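Feltley Building Users' Group
Minutes of the meeting held 27/08/2018, ground floor meeting room

Present: building manager (chair), facilities coordinator (minutes), representatives of Trirell, Osau and the shared reception, flooring contractor (items 3 and 4 only).
Apologies: landlord's agent.

1. Minutes of the previous meeting

The minutes of the June meeting were accepted with one correction. Under heating, "return valve" should read "bypass valve." The corrected copy has replaced the earlier one in the shared folder.

2. Matters arising

2.1 Door closer, rear stairwell. The closer has been adjusted and the door now latches without being pushed. The Trirell representative asked that the closing speed be checked again when the weather turns, as the oil in the old unit thickened in cold conditions. Agreed.

2.2 Mail slots. Relabeling is complete except for the two Osau slots, where the tenant has not yet confirmed the wording. Osau to supply wording to reception.

2.3 Water meter. Readings are now taken by reception and entered in the log. The June reading was entered in the wrong column and has been moved. No leak is suspected.

3. Wood floors: cleaning and maintenance

3.1 The contractor presented the results of the floor survey. The parquet on the ground floor is generally sound. Wear in the finish is concentrated at the doorways and under desks. Several blocks near the east radiators have opened at the joints, which the contractor attributes to dry air during the heating season.

3.2 The present cleaning method was reviewed. The mop heads in use hold too much water for an oiled or lacquered wood floor. The contractor recommended a flat microfiber mop, wrung nearly dry, with a neutral cleaner diluted according to the label. Steam cleaners are not to be used on any wood surface in the building.

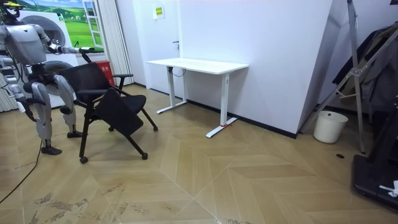
3.3 The cleaning firm has been using the same product on the wood floors and on the vinyl in the corridors. The vinyl product contains a polish that builds up on lacquer and makes later recoating difficult. The contractor tested a small area behind the reception desk and found residue. Residue is to be stripped before any recoating is priced.

3.4 Entrance matting was discussed. The existing mat is too short to take grit off shoes before people reach the parquet. Osau asked whether a recessed mat could be fitted. The contractor said this would mean cutting the subfloor and would need the landlord's consent. A longer loose mat with a beveled edge was preferred for the time being. The facilities coordinator is to obtain a price, including a laundering service.

3.5 Indoor humidity. The group noted that no humidity readings are being taken. Two loggers are to be purchased, one for the east side and one for the reception area. Readings will be kept for a full 365 days before any decision is made on humidifiers. Trirell considered the period too long and asked that this be recorded.

4. Furniture and point loads

4.1 The contractor reported that hard nylon casters are a common cause of crushed grain and dull tracks in wood finishes. Soft-tread casters are recommended for all rolling chairs used directly on parquet. For fixed legs, felt pads should be checked at each quarterly clean and replaced when grit is found in the felt.

4.2 Chair mats were considered as an alternative. Clear plastic mats trap grit underneath and leave an outline where the surrounding finish has changed color in daylight. They are also a trip hazard at the edges. The group does not recommend them, although tenants may use them within their own areas at their own cost.

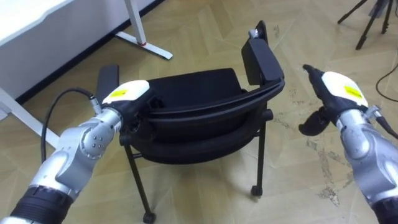 4.3 A quotation from Saithong for replacement casters was tabled. The quotation covers 80 casters with a soft polyurethane tread and a standard grip-ring stem. The building manager noted that not all chairs in the building take the same stem, and that some use a threaded fitting. The order is to be held until the stems have been checked.

4.4 Cost sharing. Osau proposed that the cost be divided by floor area. Trirell proposed dividing it by the number of chairs. No agreement was reached. The building manager will circulate both calculations.

4.5 Heavy items. File cabinets and safes are not to be dragged across the parquet. Load-spreading boards are kept in the store beside the boiler room and must be signed out.

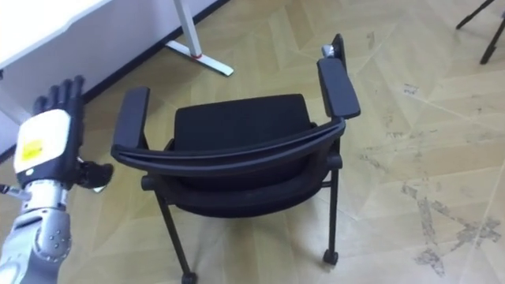 5. Heating season

5.1 The boiler service is booked for September. The engineer will need access to all radiators on the ground floor, and furniture must be kept clear of the valves.

5.2 The timer will be set to start earlier and run at a lower flow temperature. The intent is to reduce the swing in room temperature overnight, with some benefit to the floors noted under 3.1. Tenants are asked to report cold areas in writing, giving the location and time of day.

5.3 Five radiator valves were reported stiff. These will be freed or replaced during the service visit.

6. Shared meeting room

6.1 Bookings continue to overrun. Reception asked for a short gap between bookings to allow airing. Agreed for a trial period.

6.2 The room is to be left with seating returned to the table and the blinds raised. A notice with the standard layout will be posted inside the door.
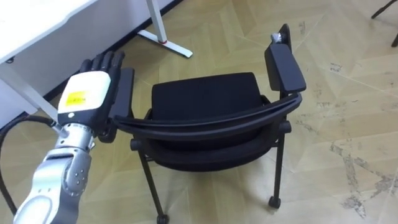
Office chair, black.

6.3 The wall clock is slow and the battery has already been changed. Reception to replace the clock.

7. Actions

Facilities coordinator: price for entrance mat and laundering (3.4); purchase of loggers (3.5); check of caster stems before order (4.3).
Building manager: instruction to the cleaning firm on products and mops (3.2, 3.3); cost-sharing calculations (4.4); layout notice (6.2).
Reception: replacement clock (6.3).
Osau: wording for mail slots (2.2).

8. Any other business

Trirell asked whether bicycles may be brought through the lobby in wet weather. Referred to the landlord's agent.

The next meeting will be called when the price for the entrance mat has been received.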